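Minutes, Jalleck Neighborhood Association
Jun 14, 2026, back room of the Casudo branch library

Quorum was met. The minutes of the last meeting were accepted with one correction: the storm drain on Lemaire Street was "reported" and has not been "repaired," as anyone who walks past it can confirm.

## 1. Bulky waste pickup

The hauler, Cluluvico, has written again to offer a curbside pickup in July for furniture, mattresses and old appliances. The price is $485 for one truck and one pass through the neighborhood. Last year's price included a second pass. The letter does not mention the change, and the chair was asked to find out whether it was an oversight.

Several members doubted that one pass would be enough. Last year the truck skipped both dead ends off Lemaire Street and the mattresses sat out through two rainstorms. Cluluvico's answer at the time was that the streets had been "serviced." No one present accepted this.

A motion to book the truck passed on the condition that the route is put in writing first, with both dead ends on it. If it isn't in writing by the end of the month, the booking lapses.

## 2. Paint and garden chemicals

The county drop-off site no longer takes liquid paint. Its web page still says it does. One member drove over there, waited in line and was sent home with everything still in the trunk.

It was suggested that the association hold its own collection. The question of who would store the stuff overnight, and under whose insurance, got no answer. Tabled until somebody brings a written quote from a licensed handler. Members were reminded that old paint should not go down the storm drains, including the one that doesn't drain.

## 3. Water rates and the rebate flyer

The new rate notice went to 300 addresses. It promises that a "typical household" will see little change. Members who had brought their bills did not find themselves typical. The secretary will ask the water office how the typical household was arrived at and what it uses in a month.

The rebate for low-flow fixtures was also discussed. It is worth up to $131 per home, with the weight on "up to." The form asks for the original receipt, the old fixture's model number and an installer's signature, and it is unclear whether people who do their own work can apply at all. The draft flyer makes it sound much easier than that. The wording is to be toned down before anything is printed.
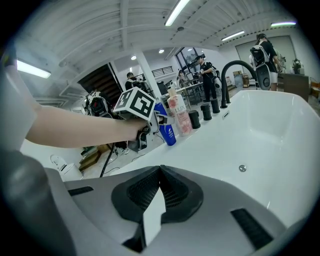
## 4. Home sales and signs

Realtors' open house signs are still being left on the corner of the green for days after the sale. Two letters have been sent with no reply. A third letter was proposed. It was pointed out that the first two had no effect, and the motion failed. Signs left behind will be taken down and kept at the library desk, if the library agrees.

## 5. Other business

- Street tree survey: no report received. Carried over for the third time.
- Bench on the green: the slat is still loose. The parks office says a work order exists but could not give its number.
- Newsletter: goes out after the July meeting, provided there is something to put in it.

## Actions

- Chair: written route and price explanation from Cluluvico.
- Secretary: letter to the water office, revised flyer text.
- Secretary: ask the county to fix its web page, again.

Adjourned at 8:50 p.m. Next meeting in July, same room, date to be set once the library confirms it.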